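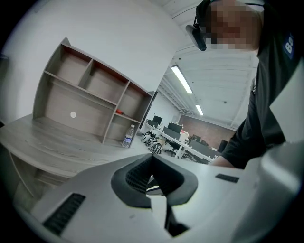 These are the questions we receive most often about the Besau desk and the hutch that stands on top of it. I have tried to answer them in plain words and in the order that people normally ask them. The hutch is the open shelf unit with three small cubbies in a row on top, a wide compartment under them on the left and a smaller one on the right. In the wide compartment you find the round white cable grommet, set in the back panel, and you will read about it several times on this page. The finish is the gray wood-grain, the one most of our customers choose. If your question is missing, please write to us and Bernardo or I will answer.

Mei-kuen Peng, Custano Office Furniture
Page last changed on Sunday, February 16, 2025

## Before you order

### Can I buy the hutch without the desk?

Yes. Many people bought the desk from us first and discovered later that their papers had no place to go. The hutch is sold alone, with its own screws. Please check first that you have the Besau desk and not the older Garnska desk, which has a similar color but a thinner top. The Garnska top was never made to carry a hutch and we do not recommend to drill it.

### What does it cost?

The desk with the hutch is $343 in the gray wood-grain. A long white row, the kind where several people sit side by side, is $933 in its standard length. Delivery inside the city is included in both prices. Assembly is not included, please see below.

### How wide is it?

The desk and the hutch are both 112 cm wide, so their sides are in one line. Measure your wall without the baseboard and also with the baseboard. We had a customer who measured only above it, and the desk was then standing in the room at a small angle until we came with a saw. (For the baseboard. Not for the desk.)

### Should I take desks with hutches, or one long row?

It depends on what people do at the desk. A long white row with monitors on it is good for people who work on the screen all day and talk with each other. You can see over it, the light goes through the room, and it is simple to move one monitor a little to the left when a new colleague comes.

The hutch is better for a person who has small things: mail, chargers, samples, forms, a label printer. It also works well at the end of a room, as a shared place where everybody picks up and leaves things. Several of our customers have a long row in the middle and one hutch desk at the side, and I like this arrangement very much. Each kind of furniture then does its own work.

### Can the hutch stand in the middle of a room?

It can, if it is fixed to the desk with all the screws. But the back is finished more simply than the front, and the cables come out there. A wall behind it looks better. If you have no free wall, ask us for the finished back panel from Yip, our cabinet maker. It takes longer to arrive, and we order these panels only when we have enough requests together.

## Using the cubbies

### What should I put where?

There is no rule, but I can tell you what works in our own office. The upper cubbies are for things you take with one hand and put back the same day. We give each cubby one subject. In ours the left one is for outgoing mail, the middle one for chargers and the right one for keys and the tape measure. When a cubby has two subjects, after one week it has seven.

The wide compartment is for the larger or flat things. The smaller one at the lower right is good for a box of tissues or a telephone. Please leave some air. A cubby which is filled to the top is not used anymore, people put their things in front of it.

### Small items always collect near the divider. How can I avoid this?

I do not know a perfect solution. Small loose objects go to the corners of every shelf, in every office I have visited. A shallow tray in the wide compartment helps, and so does a fixed moment to empty it. We do it on the last working day of the month. Bernardo Pacheco, my colleague, prefers to do it each evening, but he also irons his dust cloths.

### May I keep drinks on the desk?

A closed bottle is no problem. The front corner beside the hutch is the place where most people put their water bottle, and it is a sensible place: you can reach it, and it is away from the cables. Please do not put it into the wide compartment next to the grommet. If a bottle falls over there, the water can go through the hole, down behind the desk and into your power strip.

For hot cups we recommend a coaster. The surface can take some heat, but a ring that stays overnight is difficult to remove from gray.

### What is the shelf under the desktop for?

It is for paper, a bag or a small printer. It also takes space from your knees, so try the desk in our showroom if you are tall or if you plan to sit at it for the whole day. For a standing place where people come and go, the lower shelf is only an advantage.

## Cables and monitors

### How do I use the grommet?

Put the cable through from the front, with the small plug first. A big power adapter will not go through and should stay behind the desk. If you have several cables, pass them one by one and close them together behind the panel with a fabric tie. Do not use the plastic ties that must be cut open. You will want to change something in April and the scissors will be in another building.

### Can I put a monitor inside the hutch?

Normally no. The wide compartment is wide, but it is not tall enough for most monitors, and the divider stands in the way. A small tablet or a closed laptop fits well. If you need a real monitor, put it on a desk without a hutch.

### How far apart should monitors stand on a long row?

Leave enough space that two people can both put down a notebook between their keyboards. Do this test with real people before you fix the cables. On paper every plan has enough space.

## The floor and the chairs

### Which chair do you recommend?

Any chair that can be pushed under the row completely. If the armrests hit the edge, the chair stays outside and the passage becomes narrow. Black chairs with white desks are the usual combination and they are easy to replace one by one, also years later.

### Where do bags go?

This question comes more often than you would think. Bags on the floor are normal, but they should be beside a desk and not in the way where people walk. Hooks under the desktop are cheap and we can mount them with the delivery. For heavy backpacks please use the lower shelf, the hooks are not made for them.

## Assembly and care

### Can I assemble it alone?

The desk, yes. For the hutch you need a second person who holds it while you place the first screws. Put the screws in loosely on all sides, look if the hutch is straight, and only then make them tight. If you would like that we do it, tell us when you order, and we will send you the price for your address.

### How do I clean the gray finish?

A soft cloth, a little damp, and always in the direction of the grain. After this a dry cloth. No alcohol and no cleaner for glass. In the cubbies, begin with the top ones and finish with the lower ones, otherwise you clean the lower ones two times.

### A screw is missing. What now?

Please look inside the carton again, in the folded corner. If it is really missing, write to us with your order number and we will mail it on the next working day. You do not need to send anything back.

### Can I return the desk after I have assembled it?

Yes, if it is not damaged and you did not drill extra holes. We will come to collect it. Please empty the cubbies before we arrive, all of them. We still have here a very nice fountain pen and a child's drawing of a horse, and both are waiting for their owners at the front counter.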